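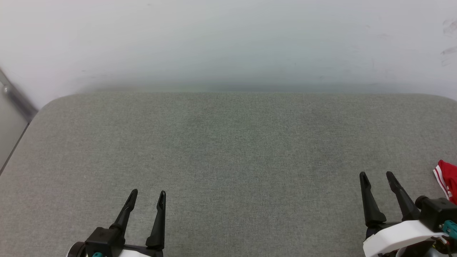 30. August 2025

Schlecht geschlafen, um fünf wach, Kaffee zu dünn. Gestern Abend wieder die Diskussion mit Ljubica wegen des Fastens. Sie macht jetzt dieses Programm von Juvero mit, 12 Wochen, und redet davon wie andere Leute von ihrer Konfirmation. Der Körper »schalte um«. Worauf, konnte sie mir nicht sagen. Ich habe zweimal gefragt, beim zweiten Mal wurde sie patzig.

Ich will ja gar nicht behaupten, dass es schadet. Wer abends keine Chips isst, nimmt vermutlich ab, dafür brauche ich keine App und erst recht kein Abo für 40 Euro im Monat. Radomir hat das im Frühjahr auch gemacht, drei Kilo runter, im August vier wieder drauf. Er sagt, er habe es falsch gemacht. Seltsam, dass es bei solchen Sachen immer der Kunde falsch macht.

Ankica hat mir dann noch einen Artikel geschickt, den ich unbedingt lesen müsse. Habe ihn gelesen. Mäuse, alles Mäuse, und im letzten Absatz plötzlich »wir«. Geantwortet habe ich ihr bisher nicht — sie meint es gut, und ich habe keine Lust, schon wieder der Miesmacher zu sein. Spyros hält sich da klug heraus und grillt.

Vormittags Markt. Die Zwetschgen sind dieses Jahr klein, aber süß. Zwei Kilo mitgenommen, für Kuchen und ein paar Gläser Mus. An der Kasse vom Bäcker ein Aufsteller: Proteinbrot, jetzt mit mehr Energie. Mehr Energie heißt doch mehr Kalorien, oder was soll das sonst heißen? Die Verkäuferin wusste es auch nicht. Habe das Roggenbrot genommen.

Vater ist 70 geworden, ohne je ein Frühstück auszulassen, was natürlich genauso wenig beweist wie Ljubicas Hosengröße. Das muss ich mir selbst auch vorhalten.

Nachmittags Regen, das Rad stehen lassen. Den Teig angesetzt, Hefe vom letzten Mal, hoffentlich geht er noch. Morgen Ankica anrufen. Und die Gläser aus dem Keller holen, die Deckel fehlen bestimmt wieder.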